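Sosaver two-arm bench kit, trial unit, Linville
Pre-run safety check, filled in by Chiamaka Eze

1. Emergency stop within reach of a seated person
Pass. Within reach of a standing person's elbow too, as we found at 9:40.

2. Mounting bolts tight, both bases
Pass. Left base took a quarter turn. Hirgate's install sheet says "firm," a torque value I have not met before.

3. Cables clear of joints through full travel
Comment. The purple cables run in big loops outside the arms. Fine at slow speed. I want clips before anyone touches the speed setting. Red and orange wires at the left base need a cover.

4. Enclosure panels
Comment. Right wall panels overlap and fold near the top. They keep fingers out and do nothing for morale.

5. Work surface clear of items not on the job card
Fail. The job card lists 3 items. The glue-like tube was not invited.

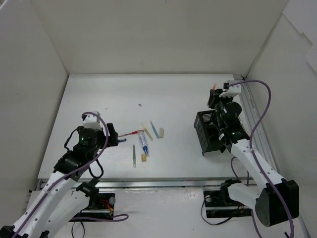
6. Gripper release on power loss
Pass, 21 tries. Supplier's answer on worn fingertips still pending. Ask Aasen.

7. Manual at the bench
Pass. All 336 pages. Item 6 is covered in one of them.

Recheck 3 and 5 before the January demo.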